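Gatitz beehive fence kit - 30 metre starter set

Keeps elephants, buffalo and bush pigs off crops without shocks or spikes. Hives hung between posts on a single wire. Animal pushes the wire, hives swing, bees come out. Animal goes elsewhere, mostly.

Made up at our Preldale workshop. Sold to farms, co-ops and reserve edge projects. Not a toy kit for the back garden, please don't order it for badgers, we have had that.

In the box:
Four top-bar hives, flat packed, lids included
Four dummy hives (plain board, painted yellow, same size)
Plain galvanised wire, one coil
Hanging loops and crimps
Shade roofs for the hives
Smoker, hive tool, one veil

Posts not included. Cut them locally, cheaper and they'll suit your ground better. Live posts are best if you've got a tree that strikes from cuttings - termites leave them alone.

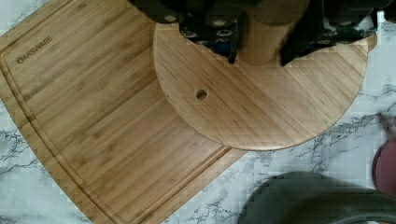 Posts want to be set deep and the hives hung at chest height, so you can work them standing up. Wire runs hive to hive round the outside of the posts, never through them. If it's tied to the post the animal just snaps the post and walks in, and the bees don't even notice.

Weight packed 55 kg, goes as two parcels. Price 810 per set plus carriage. Extension set (two hives, two dummies, wire) on the same page, ring for the price as timber keeps moving.

Bees: we don't supply them. Wild swarms move in by themselves if the hives are baited with a bit of wax and there's water near. Can be weeks, can be a whole season. Empty hives do very little, so hang the kit well before the crop is ripe. For a July harvest you want it up months ahead. 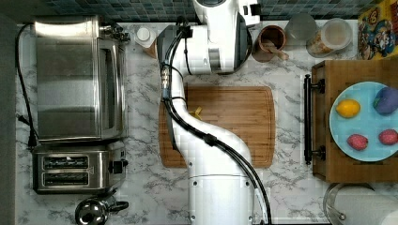 Water matters more than people think. A shallow dish with stones in, kept topped up in the dry spell, or the colony ups and leaves. Same with shade. Roofs are in the kit so use them, we keep visiting sites where theyre still in the plastic.

Where it doesn't work so well: cold wet uplands, big open gaps, anywhere the fields are sprayed in daytime. Also bees are quiet at night and elephants aren't. They will still come out if the hive is rocked hard, but less of them. Some farms add a watch hut or a chilli rope on the worst side.
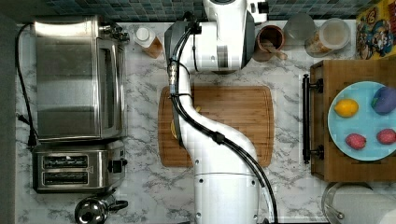 Verena Wyss: We've had two sets up along the maize since last year. Five hives filled out of eight. Fence held apart from the corner by the stream, where a young bull worked out he could go round through the water. Would have liked better instructions for corners, the sheet only shows a straight line. Honey was a nice extra.

Fair point on corners. New sheet is done, page 3, and goes out with all orders now. If you've an older set email and we'll send one. Short version: double post, hive on both sides of it, no slack in the wire.

Spares:
Lids and roofs, singly
Top bars, packs of ten
Crimps, bag
Wire, coil - stock code 2789, the old code on the printed list is wrong 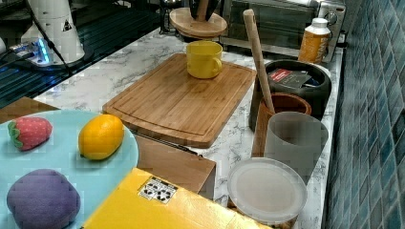 Lead time is almost three weeks at the moment, longer for anything over ten sets. Export paperwork is done by Fabian Trummer, timber is heat treated and stamped so shouldn't be held at the border. Should it be, tell us quick, storage gets charged by the day.

Training: one day on site, hive care and fence repair, by arrangement. Ursina Hollenstein takes the bookings. At least two people from each farm should come as the one who learnt it always seems to move away.

Returns accepted on unused sets only. Once bees have been in it it's yours.

Orders and questions by email or phone, mornings best, the workshop saws are on after lunch and we can't hear the phone.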